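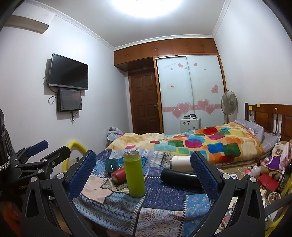 Hilo sobre normas de captura para datos de manipulación con pinza de mano. Resumo la revisión que cerramos en abril en el proyecto Didari, porque varias reglas chocan con la forma en que casi todos empezamos a grabar. La primera afecta a la elección de objetos: en cada sesión debe haber al menos un recipiente sin tapa y de pie, como la botella de contenido o color amarillo verdoso que queda entre los dos dedos, y al menos dos cilindros tumbados, como el rojo y el negro que tiene a los lados. El recipiente abierto obliga a respetar la vertical; el tumbado obliga a decidir la orientación de la muñeca antes de cerrar.

2/ Ámbito. La norma interna cubre agarre, traslado y depósito de objetos domésticos rígidos o semirrígidos. No cubre líquidos calientes, cuchillas ni vidrio fino. Para eso hay un anexo que sigue en borrador y que de momento no recomiendo citar.

3/ Superficie. Se admite cualquier apoyo estable, también con tela encima. Si la tela es estampada, se anota en la ficha de sesión. Un fondo con muchos motivos complica la segmentación, y conviene poder filtrar esas tomas sin abrirlas una a una.

4/ La tela no se alisa entre repeticiones. Las arrugas forman parte de la condición de contacto. Lo que sí se exige es comprobar que el recipiente de pie se sostiene solo antes de empezar. Si oscila, se mueve el recipiente y se deja la tela como estaba.

5/ Duración: 22 segundos como máximo por episodio. Un episodio, una tarea. Si el operador corrige el agarre a mitad, el episodio se conserva y se marca "corrección". Borrarlo sesga el conjunto hacia operadores hábiles, y el modelo luego no sabe recuperarse de nada.

6/ Apertura inicial. Los dedos entran abiertos al menos hasta el ancho del objeto más holgura. La versión anterior decía "apertura suficiente" y cada laboratorio entendía una cosa distinta. En Fogh entraban casi rozando; en Jumeda, siempre con la pinza abierta del todo. Los dos conjuntos eran correctos por separado y muy incómodos de mezclar.

7/ Almohadillas. Inspección visual al principio y al final de la sesión. Se cambian por pares, nunca una sola – la diferencia de fricción entre una nueva y una gastada gira el objeto al cerrar. Registrar el cambio con hora y número de episodio.

8/ Pasadores y articulaciones: comprobar el juego lateral a mano, sin herramienta. Si se nota holgura, la pinza sale de servicio hasta recalibrar. En la última auditoría revisamos 200 episodios etiquetados como "fallo de agarre" y 68 venían de pinzas con holgura que nadie había anotado. El operador no tenía nada que ver.

9/ Entorno doméstico. No se ordena la habitación para grabar. Cama, ventilador, cables, juguetes: todo puede quedarse donde está mientras no invada la zona de paso del operador. La zona de trabajo sí se delimita, y los cables que la crucen se retiran o se fijan.

10/ Privacidad. Antes de grabar se retiran documentos legibles, fotos personales y pantallas encendidas. Las notas adhesivas cuentan como documento si el texto se lee a la distancia de trabajo. Este punto se incumple más de lo que parece, casi siempre por papeles al fondo que nadie considera parte de la tarea.

11/ Iluminación. Vale la luz habitual de la estancia. Se fija la exposición al comienzo y no se toca durante el episodio. Si una lámpara de techo entra en plano, se anota. No es motivo de descarte.

12/ Nomenclatura. Los objetos se describen por forma, color y postura: "cilindro rojo, tumbado". Nada de marcas ni de usos supuestos. La herramienta de etiquetado de Statesura ya valida los tres campos y rechaza la ficha si falta la postura.

13/ Criterio de descarte, en orden: pérdida de seguimiento, persona identificable sin consentimiento, objeto fuera de ámbito. Un vuelco no es motivo de descarte – se etiqueta como vuelco y se queda.

14/ Pendiente para la próxima revisión: el uso de dos pinzas. Ahora mismo la norma habla de "la pinza" en singular, y con dos hay que definir cuál manda en el reloj, cuál abre el episodio y qué distancia mínima mantienen. Hay una propuesta sobre la sincronía. Sobre la distancia no hay acuerdo todavía.

15/ Si alguien aplica un criterio distinto para el punto 6, me interesa el valor de holgura que usa y con qué diámetros lo ha probado.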